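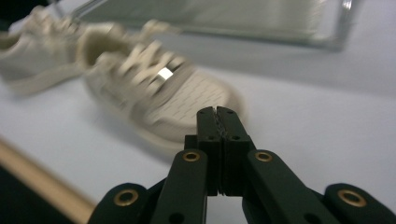

Section 3: Cleaning and re-lacing canvas and leather sneakers

Okay, so you've got the Clestis kit open and the brush heads sorted (if you haven't, go back to Section 2, it's short). Now for the part I like best, which is getting a pair of everyday sneakers from grubby to good. I've done this so many times at my kitchen sink in Neltbridge that I could do it half asleep, and one early morning in July I pretty much did, and put the laces back in upside down.

Read all the steps once before you start. Some of them have waiting in them.

3.1 Getting ready

1. Take the laces out completely. Loosening them won't do, the dirt hides under the crossings.

2. Pull out the insoles if they come out. If they're glued, leave them alone! I ripped one on a pair of Plisleys and it has never sat flat again.

3. Knock the soles together outdoors, then go over the whole shoe with the dry brush. Get into the groove where the upper meets the sole.

4. Pour 200 ml of lukewarm water into the mixing cup and add one capful of the Clestis cleaner. Stir it with the handle end of the small brush.

Note: The cap has two lines inside. You want the lower one. The upper line is for the boot cleaner, which uses the same bottle, and yes, I've written to them about it.

Caution: No bleach, not even a drop on a white shoe. It yellows the rubber and weakens the stitching.

3.2 Washing the uppers

5. Try the mix on the inside of the tongue first and give it a few minutes. If color comes off on your cloth, stop and go to 3.5, "Shoes that bleed."

6. Dip the soft brush, shake it off, and work in small circles from the toe back toward the heel. You want foam, and you don't want puddles.

7. Wipe the foam off with a damp cloth as you go. If you let it dry on the shoe it leaves a tide line, and then you're doing the whole panel over again.

8. For suede patches, skip the water altogether and use the rubber block from the side pocket of the kit.

My neighbor Maiara Lopes does step 6 with an old shaving brush and gets lovely results, so if the kit brush feels scratchy to you, go ahead and borrow her trick.

3.3 Soles and edges

9. Switch to the stiff brush and scrub the rubber edges. You can lean on it here, rubber can take it.

10. For black scuffs, rub with the melamine sponge, lightly, and keep it off any printed logo. It will take the logo with it.

11. Pick stones out of the tread with a wooden skewer. Metal picks slip (ask my thumb).

3.4 Drying and lacing

12. Stuff each shoe with plain white paper, right down into the toe. Newspaper ink can come off on pale linings.

13. Leave them somewhere airy for 12 hours. Change the paper once, before bed if you started in the afternoon.

Caution: Keep them off radiators and out of the dryer. Heat softens the glue, and I've seen a toe cap peel off like a sticker.

14. Wash the laces by hand in whatever mix you have left, rinse, and roll them up in a towel to squeeze them out.

15. When everything is dry, lace from the bottom holes up. Start with the lace going down through the holes for a flat look, or up through them if you want a bit more room over the foot. Even up the ends before you do the last pair of holes.

Note: If the plastic tips have split, wrap them in a turn of clear tape and trim at an angle. Arlindo Cordeiro at the Andrade repair counter showed me that one, and he also sells flat cotton laces by the yard if yours are past saving.

16. Put the insoles back last, heel end first, and press the edges down with your fingers.

Give the brushes a good rinse and stand them bristles down to dry. Waterproofing spray is in Section 4, and the shoes need to be bone dry before you get to it.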